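Print | E-mail

Street Tree Survey, report to the Lodier Fund
2019-10-31

Hi all! September was our busiest month yet (my knees can confirm). We logged 237 trees, which brings us to 400 since spring, and 31 of them need water bags before next summer. Taner Sarıgül redid the Pekon Street sheets after we found the trunk sizes in the wrong column, so please toss the old ones. We've spent the tape measure money and still have the printing budget.

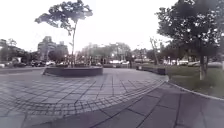 Tree in a round raised planter, paved plaza.

Next up are the 4 blocks behind Kárason Park, and I'd love to start before the leaves drop!

Print | E-mail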